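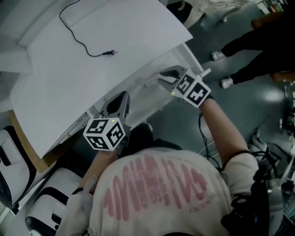
How often should you go through a rental unit between tenants? Every single turnover, even if the last people were only in there for a month and left it spotless.

I do mine with the same list every time, and I've pasted it in with my comments from the Odden Street duplex, upstairs unit, 2026-07-14. Nicanor Garrido asked me for a copy because he's taking over the Benítez building in November, so hi Nicanor, steal whatever you want!

1. Smoke alarms, all rooms — OK
Pressed the test button on each one. The hallway one chirps a little late but it's plenty loud. Check the date on the back while you're up the ladder, I forgot last year and had to haul the thing out again.

2. Carbon monoxide alarm — REPLACED
Past its date. New one is on the wall outside the bedrooms. It was $40 and I grumbled about it the whole way home.

3. Water heater — OK, WATCH
Relief valve pipe is clear and points at the floor like it should. There's a bit of crust on the cold side fitting. I wiped it off and put a pencil mark on the wall so I'll know if it comes back.

4. Outlets near water — FAIL, FIXED
The kitchen GFCI to the left of the sink wouldn't trip. Wendetti Electric came out the same afternoon (love those guys) and swapped it. Tested it three times after they left, trips and resets fine.

5. Breaker panel — OK
Door closes, no blank spots open. I relabeled the dryer because somebody had written "noisy thing" on it, and I was a little sad to cover that up.

6. Stairs and handrail — FAIL, OPEN
Bottom bracket wiggles. The screws are only in drywall, so it needs a block behind it. Don't hand over keys until this one is done. I mean it, me!

7. Windows — OK
Both bedroom windows open all the way and stay up. The Brasten latches are stiff, a little dry lube helped.

8. Dryer vent — CLEANED
Wow. I pulled out enough lint to stuff a pillow. The flap outside was stuck half open too, so I picked the old paint off the hinge and now it swings.

9. Fire extinguisher — OK
Needle in the green, pin in place, hung by the kitchen door and not over the stove. The tag number ends in 702 if you need to match it to my binder.

10. Tub and toilet — OK
No rocking, no drips at the shutoff. Caulk behind the faucet has maybe another year in it.

11. Outside steps and light — OK
New bulb. One step has a hairline crack that hasn't grown past my old chalk line.

Still to do: item 6, plus a second look at the pencil mark from item 3 when I go back with the wood block. Budget for this turnover was $1000 and I've got $50 left, so the bedroom blinds are staying the way they are.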